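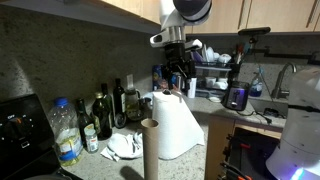 Can a machine change the kitchen roll in a normal home kitchen already?

Parts of it, at slow speed, with a person near the stop button. The complete chore, from the empty tube to the new roll with a free end that one can tear, is still not something I would promise to anybody.

Notebook Molby, kitchen work
6 September 2019

Subject of the entry: paper towel roll, removal of the old tube, placing of the new roll on the stand. I write down also the thoughts which do not fit in the test sheet, so the colleagues in Wakwood can read them before they change the sequence again.

Settings. Arm speed limited to 100 mm/s near the counter. Grip force in the low setting, which I did not change from last time. Waiting time after each grasp 2000 ms, for the paper to settle. In the Lilleck version of the sequence this waiting time is shorter. I prefer the long one. It looks stupid when you stand beside it, but the roll is a soft thing and it continues to move a little after the fingers stop.

What we call the chore. On paper it was one line: "replace roll." After a morning of work the line became the following:
- take the empty tube off the rod
- put the tube somewhere it can stand and not be in the way
- take the new roll from above, or from the side
- bring the hole over the rod
- lower, release, go away without taking the first sheet along

The last point was not in the plan at all. I added it with pencil.

About the tube. The empty cardboard tube is the easy object and I had expected the contrary. It is stiff, it has a clear rim, and for the planner it is nearly a machined part. When I press it too much it becomes oval, but then it comes back. I would give the tube to the machine already today and go to drink a coffee. Where to put it is a different question. In the sequence the tube has a fixed parking position on the counter, and for a test this is acceptable. In a home the right place is the waste paper, which is in another room or under the sink behind a door, and the door is its own project.
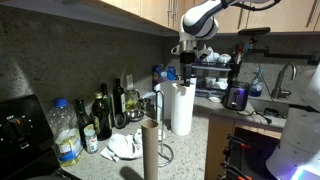 Grasp from above on the roll, chrome stand. Empty tube in front, left.

Approach from above. The fingers come straight down to the top of the roll. Advantage: the wrist stays away from the bottles at the backsplash, and the planner does not need to think much about them. Disadvantage: the stand has its rod and a hook on top, exactly in the middle of where one wants to work. A person does not see this as a problem, the hand goes around it. For the sequence, the rod must be described as an obstacle until the moment when it becomes the target, and then again as an obstacle. I have now three states for one piece of wire. I am not proud of it but it is readable.

Approach from the side. Better hold on the roll, but the arm needs much more free space, and a kitchen counter has free space only in drawings. I left the oil, the cloth and the small dishes on the counter on purpose. If we clean the kitchen for the robot, then we tested our own cleaning.

The loose sheet. This is for me the real subject of today. A paper roll is described in our object list as a white cylinder with a diameter and a height. Then one sheet is loose and stands away to the side, and it is not a cylinder any more. The outline becomes wider on one side, the center which the software calculates moves in this direction, and the fingers want to follow. I corrected it by using only the upper part of the roll for the center. It is a repair and not a solution. If the flap begins at the top, the repair is worth nothing.

To be tried: turn the roll first, so the loose end looks away from the arm. To be tried also: touch the sheet gently against the roll before the grasp, as my grandmother would do it with her flat hand. For this we have no flat hand.

Weight was never an issue. I set 500 g as the upper limit in the object list for this category and I leave it so.

White on white. The cameras have difficulty with this object. When the light is strong, the paper is washed out, and the edge between the paper and a white cloth is very hard to find, also for me on the monitor. I noted this already for plates in the old notebook. For plates the rim makes a shadow and it helps. Paper makes a soft shadow that helps less. Sýkora proposes to lower the exposure and accept that the dark fingers become one black area. I think we can accept this, we know where our fingers are from the joints anyway.

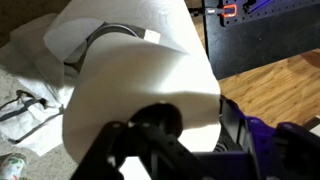

The comment from Lilleck, after reading the first half of this page, was that we ask the wrong question: a person changes the roll in a few seconds while thinking of dinner, so a machine that needs full attention from an engineer has not taken over the chore, it has only moved it. They would count a chore as done by the machine when the person may leave the room, and not before.

I agree with the criterion and I copy it in the front of the notebook. I do not agree that the slow version is useless. In the shop in Wakwood the same rolls are used at the benches, the stands are all of one type, and the person who changes them must take off gloves and put on new gloves each time. There a slow change during the night would be a real help, and nobody waits for dinner. My opinion is that the shop floor will have this before the home, on account of the stands and not of the arm.

Budget remark, only so it is not forgotten: 300 was approved for stands, cloths and paper. I ask that we buy different brands of paper and not a big package of one. The embossing and the glue at the first sheet are different each time and I want to have the bad ones also.

Open for the next session
- free end: detect it at all, before anything else
- rod of the stand: make two states from three, if possible
- thinner fingertips, ask Sýkora if the old pads still exist
- same sequence with lower exposure
- decide with Wakwood if the home version stays in the plan for November or only the bench version

Sequence file saved under the old name with an "r" at the end. Please do not overwrite it, the parking position of the tube is only in this one.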